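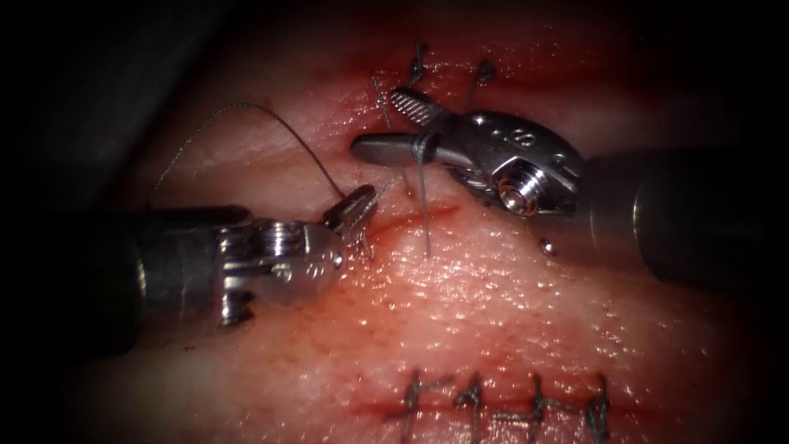 Right wrist drifting on the suture bench, cable tension or me?

kashby_bench
16 July 2025
Training rig, two arms, needle driver on the left, ridged jaws on the right. The left one behaves like a saint. The right one has started to roll a few degrees when I close the jaws on the thread, so every throw goes down slightly crooked and I get to look like a first-week student in front of actual first-week students. Homing passes. Log shows error 916 now and then, which the manual translates as "instrument condition". Thanks, manual.

I've swapped the instrument for the spare and it got better for a morning. Before I open the drive pack, what would you check?

drellex_refugee
How many uses on that instrument? The wrist cables stretch. Ours go soft well before the counter says they should, and roll creep under grip load is how it starts. Put the old one on the bench, close the jaws by hand at the back end and watch the pulleys. If one cable goes slack before the others, bin it.

kashby_bench
Counter says 60. The spare says 9, and as I said, it was fine until lunch.

MatosierMike
Then it isn't the cables. Two instruments don't go the same way in one day. Look at the coupling discs on the carriage, the little spring-loaded ones. If one is gummed up it seats when it feels like it. Pull the sterile adapter, press each disc with a fingertip, see which one comes back late.

drellex_refugee
Respectfully, I have seen two instruments go the same way in one day. They'd both been through the same cleaning tray, the one with the lid that doesn't fit.

MatosierMike
Respectfully, you have also blamed that tray for a network outage.

zilumton_night_shift
Mike's right about the discs, but please don't oil them. Somebody here did. It was lovely for a week and then it collected every bit of fluff in the building. Dry swab, then alcohol, let it dry, refit. Re-run homing with NO instrument on, then again with it on. The order matters on the older Zilumton carriages.

kashby_bench
OK. Disc three on the right carriage comes back late. You can press it and go and make coffee. Cleaned it per night_shift, re-homed twice. Roll creep is gone with the 9-use instrument. With the 60-use one I still get a bit, less than before.

drellex_refugee
So it was the cables.

MatosierMike
So it was the disc.

baxter_pads
Can I ask what tissue pad you're on? We had something like this that was partly the pad. The tacky ones drag the thread, people pull harder to compensate, and the wrist gets the blame.

kashby_bench
Wet-look one, came with the bench. I don't think it's the pad, since the left arm pulls through it without complaint. Will try a dry one anyway.

MatosierMike
Check the grip force setting while you're in there. Default on ours was set up for someone who wanted to crack walnuts. Dropping it a notch did more for the wrists than anything I've cleaned.

zilumton_night_shift
Dropping it a notch also gets you needles spinning in the jaws. I'd leave it alone until the disc has had a few days.

kashby_bench
Leaving it. New disc set is ordered, due in August, and the 60-use instrument has a strip of red tape on it and lives in the drawer. If 916 comes back I'll post the log.

Kirsty Ashby
bench 2, right arm apologist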